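Duplicate music files after syncing two laptops – safe way to clear them out?

Asked by Idrisa Mussa
December 2020
Tags: file sync, duplicates, NAS

I keep my music on a small network drive at home, a Dundach two-bay box. Until this month I only copied to it by hand from my desktop. Then I put Stemon on both laptops and told it to keep the Music folder the same on all of them.

It ran overnight. In the morning the Music folder on the drive had 1,448 more files in it than the day before. As far as I can see they are all copies of songs I already had. Some have the same name with (conflict) added before the extension, for example

03 Harbour Road (conflict).flac

and others have the same name apart from an accent. One singer's folder exists twice, and both folders are called Teixeira - Gravações. They look identical in the file manager, but one has the full album in it and the other has only part of it.

The whole folder is nearly 70 GB and the drive is getting full. I've paused the sync on both laptops. What I'd like to know:

Can I just search for (conflict) and delete everything that comes up?

Why are there two folders with the same name?

How do I stop it happening again when I turn the sync back on?

One laptop runs Linux, the other is a Mac. The desktop is Linux as well and doesn't have Stemon on it.

Mwangi Mwakyusa

Don't delete by name alone. A conflict file is made when the program finds two versions and can't tell which one should win. Often they are the same song with the same sound, but the tags may differ, and now and then one of the two is a half-finished copy. If the good one happens to be the one marked (conflict), you lose it.

Compare by content first. On the Linux laptop, mount the drive and run something like

fdupes -r /mnt/nas/Music > ~/dupes.txt

That only lists files, it deletes nothing. Anything in the list is the same byte for byte, so you can safely keep one from each group. It will take a good while over the network. If your drive lets you log in over SSH and has fdupes or a similar tool, run it there, it's much quicker.

What's left after that are the real conflicts. Sort them by size. If one of a pair is far smaller than the other it is probably the broken one. If they are within a few kilobytes it will be tags or cover art, and you can keep whichever has the better tags.

The two folders with the same name are down to how accented letters are stored. The letter ç can be saved as one character or as a plain c followed by a separate mark. On screen you can't tell them apart, but to a Linux file system they are different names. Files that have been through a Mac often end up with the second form. To see it, run

ls /mnt/nas/Music | grep Teixeira | hexdump -C

and the two lines will have different bytes in them.

To fix it there's a small program called convmv. Without the --notest option it only shows what it would do:

convmv -f utf8 -t utf8 --nfc -r /mnt/nas/Music

Read through the output. Where both forms of a folder exist it will refuse to rename the second one, so move the contents of one into the other by hand first – the part album into the full one – and let it ask before overwriting.

As for stopping it, I think what happened is that both laptops already had a copy of the music when you switched the sync on. The program then had three sets with different dates and no history for any of them. Next time start with one full side and the others empty.
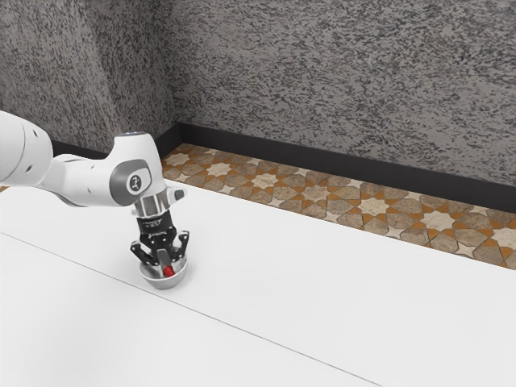 Shabani Temba adds that the dates are worth checking before any of this. He had 600 or so conflict files on his own drive last February, and every one came from a clock that was 10 minutes out. Once the drive was set to fetch its time from the network, no new ones turned up. The old ones still had to be cleared by hand.

Erasto Rweyemamu

I would just wipe it and copy everything again from the desktop. You said the desktop isn't in the sync so that copy should be fine. Quicker than going through lists.

Comments

Ada D'Amico: That only works if nothing was added on the laptops in the meantime. Check that first. And rename the folder on the drive to Music_old before you copy, if there's space, so there is something to go back to.

Idrisa Mussa: There isn't space for both, but I have an old USB disk I can move it to. There are a few albums on the Mac that never went to the desktop, so I'll do the fdupes list. Does it matter that I have .m4a and .flac of the same songs?

Mwangi Mwakyusa: No, different formats have different content so fdupes won't match them. They will stay as they are. If you want to find those you need something that reads the tags. I've used Anodico for that, but do it as a separate job after the folders are sorted out.

Idrisa Mussa: Thanks. The list is running now, over the network. The drive doesn't seem to have SSH turned on and I haven't found the setting yet.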